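3.2 Route coverage and printed guides

Independent rail travellers in the sample planned their trips mainly from printed guides, even where an operator's website listed the same services. Of the 539 respondents, 46 per cent had bought a guide specifically for the journey, and most of these carried it on board. Ownership was highest among holders of multi-day passes and lowest among those making a single return trip from Tamorport. Galang's earlier survey of the Ballel line, which used a shorter questionnaire, found the same ordering.

Respondents were asked which parts of a guide they had consulted after departure. Station maps and connection tables came first, followed by notes on luggage storage. Accommodation listings were used much less, and several travellers wrote in the margin of the form that the prices were out of date by July.
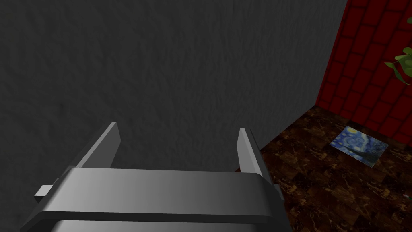 Figure 2. Simulated view from behind a two-fingered gripper.

The Stostik and Lynch branches were treated separately. Both have limited service in the colder months, and the guides differ in how they show it. One prints a full timetable for each branch, while the other gives only the first and last departures and refers the reader to the station. Travellers using the second guide were more likely to report a missed connection, although the number of cases on the Lynch branch was too small to test.

Interviews were held with 12 pass holders at Tamorport station. Rosalinda Galang conducted all of them in the waiting room, and each lasted more than half an hour. Interviewees were asked to bring the guide they had travelled with and to describe how they had used it at each change of train. Their answers were coded using the categories in Section 3.1, with a further category for advice received from other passengers.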